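Milus 38, analizador portátil de humo y aerosoles

¡Por fin un equipo de medida que cabe en una mochila! El Milus 38 toma muestras del humo de tabaco y registra nicotina, alquitrán y monóxido de carbono en la misma pasada – antes hacían falta dos aparatos y bastante paciencia. Admite cigarrillos de cualquier formato y guarda hasta 800 ensayos en memoria.

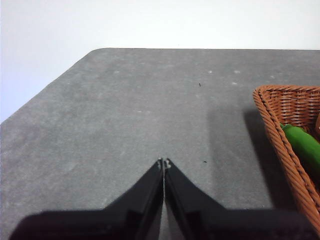
La boquilla se cambia sin herramientas y los filtros son los de siempre, ref. 2226, en cajas de 137 unidades. Nos encanta el nuevo modo de comparación, que pone en paralelo lotes de la misma marca comprados en países distintos.

Manual en español de Aroha McKinnon. Entregas a partir de septiembre.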